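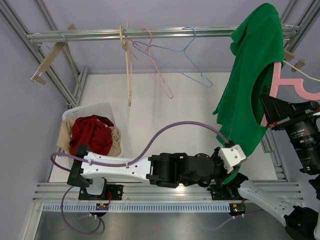 *Hangers on the rail, green top at the right-hand end*

I've been in Sekthorpe since November and people back home still ask me what it's like, so let me try! The town is really two places. There's the harbour side, with the market and all the steep lanes, and then there's Bimerby, up past the old quarry, where most of the newer houses are. It only takes 20 minutes to walk between them (longer coming back, it's uphill and usually windy).

Bimerby used to be a village in its own right, and Natalina Russo, who grew up there, says it had around 900 people when she was at school. It's a good deal bigger now, but her old street still has the low stone cottages and the pump – do go and look.
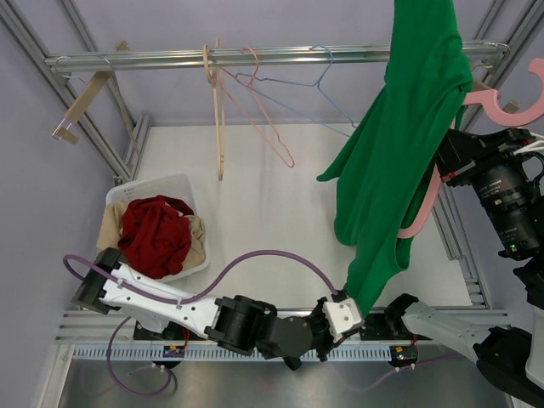 *Five hangers and a bright green garment*

I picked the harbour side myself, mostly for the bakery, which opens at 7 and sells out of the seeded rolls almost straight away. Rents are higher down here and parking is hopeless. Nives Martinelli moved the other way last spring and loves having a garden, though she does moan about the bus. 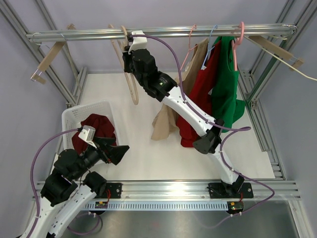

**How often does the bus run between Bimerby and the harbour?**

Every half hour in the daytime, from the stop by the chapel. After 7 in the evening there are only 3 more, so check the timetable before you settle in for supper.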